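**Kendwood Etim** is a two-arm tabletop robot kit made by the firm Kendwood and sold to schools, repair shops and small research groups. It was developed in Hinmont as the follow-up to the Mindalo, a single-arm kit which is no longer produced. Deliveries started in February.

## Design

The kit has two arms, which are fixed to an aluminum rail at the front of the work surface. Each arm ends in a black parallel gripper with a small camera. The maker gives a payload of 400 grams for each arm and a reach of 70 centimeters. Wall panels are sold separately, and buyers may cover them with any pattern they want.

## Software and use

The Etim is delivered with a set of 30 practice tasks. Most of them concern the sorting of tools and small electronic parts into bins. Users can change the tasks or record new ones, and the control program stores up to 1,000 recordings before older ones must be moved to another disk.

## Reception

Early reviews were positive about the assembly guide and the quiet motors. Several reviewers wrote that the cables near the shoulder joints need careful placing, and that the price of spare gripper fingers is too high. 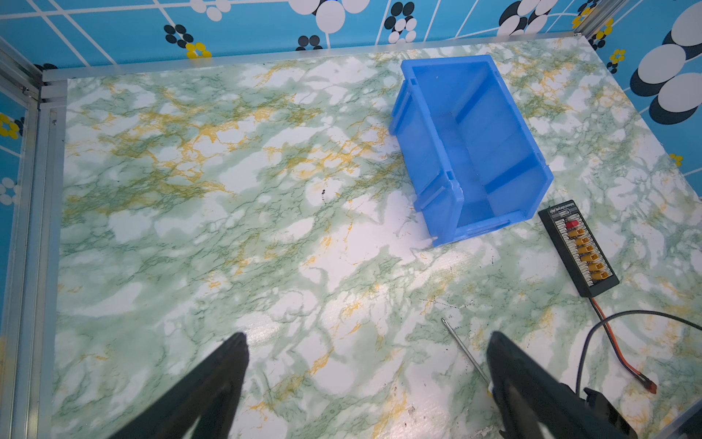
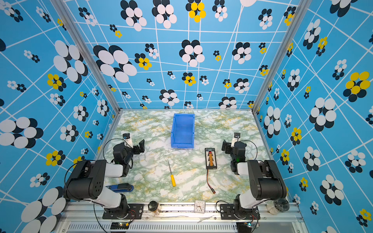

*Etim work surface with a blue storage bin, a screwdriver and a circuit board with a row of connectors.*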